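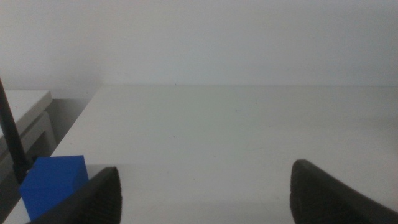
Tampo de mesa

O tampo é a superfície horizontal superior de uma mesa, bancada ou móvel de apoio, destinada a receber objetos, materiais de trabalho ou utensílios. Distingue-se da estrutura, formada por pés, travessas ou cavaletes, e pode ser fixo, extensível, rebatível ou amovível. Em mobiliário de escritório e de oficina ligeira é frequente a venda em separado, ficando a escolha da base a cargo do comprador.

Materiais

Os tampos correntes são fabricados em madeira maciça, contraplacado, aglomerado de partículas, MDF, vidro, pedra ou metal. Os painéis derivados de madeira recebem em geral um revestimento melamínico ou um laminado de alta pressão, com orla aplicada nos bordos. A madeira maciça admite lixagem e novo acabamento. Os revestimentos finos não a admitem, e um dano que atinja o núcleo exige a substituição do painel.

Cor e acabamento

O branco mate é comum em superfícies de trabalho. Reflete a luz de forma difusa, reduz o encandeamento e facilita a localização de peças pequenas e de objetos de cor saturada. Em contrapartida, torna visíveis manchas, poeiras e partículas escuras. Sob iluminação uniforme, o branco pode adquirir uma leve dominante cinzenta ou esverdeada, efeito que depende da fonte de luz e da cor das paredes. Os acabamentos brilhantes limpam-se com menos esforço, mas acentuam riscos e reflexos.

Dimensões

A profundidade varia com o uso. A série Kullero, do fabricante Predau, inclui um módulo lateral com 500 mm de largura e 500 mm de profundidade, concebido para prolongar a mesa principal. A altura deste módulo é de 47 cm, inferior à de uma secretária comum, o que permite usá-lo como apoio baixo. Os tampos Nyberg de uso intensivo têm 40 mm de espessura.

Disposição

Um tampo pode encostar à parede ou ficar afastado dela para a passagem de cabos. Quando se coloca ao lado um armário baixo ou uma mesa auxiliar, convém manter um intervalo entre os dois móveis - suficiente para a limpeza do pavimento e para a abertura de portas ou gavetas.

Manutenção

A limpeza corrente faz-se com pano de microfibra húmido e detergente neutro, seguida de secagem. Os abrasivos alteram o acabamento mate e deixam zonas polidas irreversíveis. No manual de oficina Drundel, Zhuoran Duan e Lingyun Tang recomendam testar qualquer solvente numa zona pouco exposta, de preferência na face inferior.

Ver também: bancada, cavalete, mesa auxiliar, secretária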